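The library run got bigger than planned

I went into May swearing I'd only pass along a handful of the kids' books, and then I pulled out one shelf and lost a whole afternoon to it. We moved to Rollville two years ago and I'm pretty sure some of these hadn't been opened since (a few still had Cindum receipts tucked inside as bookmarks!).

My system, if you can call it that, is one box for books going out and one bag for everything that travels with us. I love an old foam box for this. The sides are thick and it weighs next to nothing, so I can carry it full down 14 stairs without stopping to swear at it. Paperbacks do slide around in there unless you pack it tight -- mine never is.

The Andy Griffiths and Terry Denton books are the hard ones. They've been read in the bath, in the car and under the covers, and I keep putting them in the box and taking them out again.
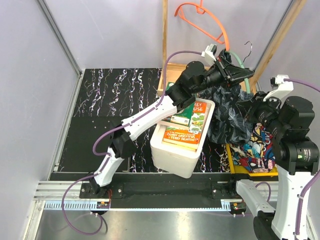
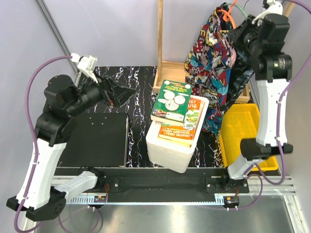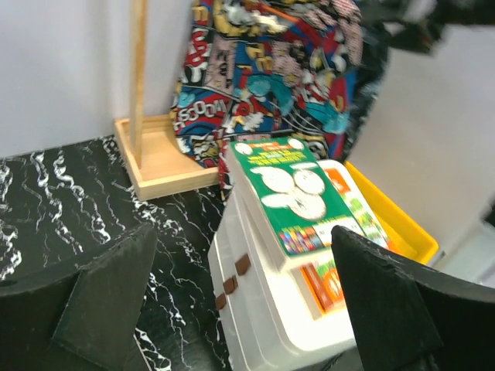
So where did I land? I'm keeping 10 for sure, and the rest go to the book swap at Gralivent, where the limit is two bags a family and I always try to sneak in a third. I did find a library book that was ours to return back when we still lived across town, so that'll be a fun conversation at the desk.

Next up is the craft drawer, and I'd guess there are around 500 loose markers in it. I'm going to need snacks for that one.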